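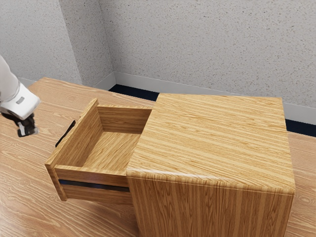
Adding a second reading in winter would only help if the meters were read at the same hour each month, one member wrote in a comment received before the meeting, and the present log does not show the hour. The comment was read aloud and entered under item 3.

GINETGATE WATER DISTRICT
Minutes of the Operations Meeting, October

Print this page | E-mail this page

1. Opening
The meeting opened at 6:30 p.m. A quorum was present. The agenda was accepted with item 7 moved ahead of item 6.

2. Minutes of the previous meeting
Approved with one correction. In paragraph 4, "Bedden main" should read "Bedden lateral." The main was not shut down in September.

3. Unaccounted water
The district serves 557 connections. Of these, 167 are on the Bedden lateral, where the difference between water supplied and water billed was 12 percent for the quarter. The rest of the system showed 6 percent.

The operator's report gave two possible causes: leakage at the older service saddles, and under-registration by meters past their rated life. The report did not assign a share to either. A night flow test was done on the upper half of the lateral only. Flow did not fall to the level expected between 2 and 4 a.m., but one customer was known to be filling a stock tank during that period and the result was set aside.

The written comment on reading times was discussed. It was agreed that the hour of reading would be logged starting with the next cycle. The proposal for a second winter reading was held over. A member asked whether the zone meter at the foot of the lateral had been tested against a known volume. It has not been tested since it was installed.

Motion: to repeat the night flow test on the full lateral, with the stock tank valve closed by arrangement with the customer. Seconded. Carried.

4. Meter replacement
Two bids were received for replacement meters. The Chukwu bid was lower per unit but did not include couplings or check valves. The Josby bid included both, with a longer delivery time. The bids could not be compared on the same basis and no award was made. Both firms will be asked to resubmit using the parts list in the district specification, revision C.

Meters on the Bedden lateral will be replaced first. Lids that no longer seat properly will be replaced on the same visit.

5. Pressure complaints
Six complaints were logged, all from addresses above the upper reducing valve. Static pressure at the nearest hydrant was within the permitted range on both visits. The strainer ahead of the valve was cleaned on the second visit. One complaint remains open, and a recording gauge will be left at that address for a full week.

7. Cross-connection survey (taken out of order)
Survey forms have gone out with the bills. Returns so far are low. A second notice will be mailed with the next billing. Customers with irrigation systems who do not respond will be scheduled for an inspection.

6. Winter hours
The office will close at 4 p.m. from November through February. The after-hours number does not change. The payment slot will be emptied each working morning.

8. Other business
The hydrant flushing schedule was distributed. Flushing on the east side is put off until the contractor has finished paving. A request for a bulk fill station was referred to the next meeting.

9. Adjournment
The meeting adjourned at 8:10 p.m.

Recent items
Operations Meeting, September: Minutes
Hydrant Flushing Schedule, East and West
Meter Specification, Revision C
Cross-Connection Survey Form
Notice of Winter Office Hours

Print this page | E-mail this page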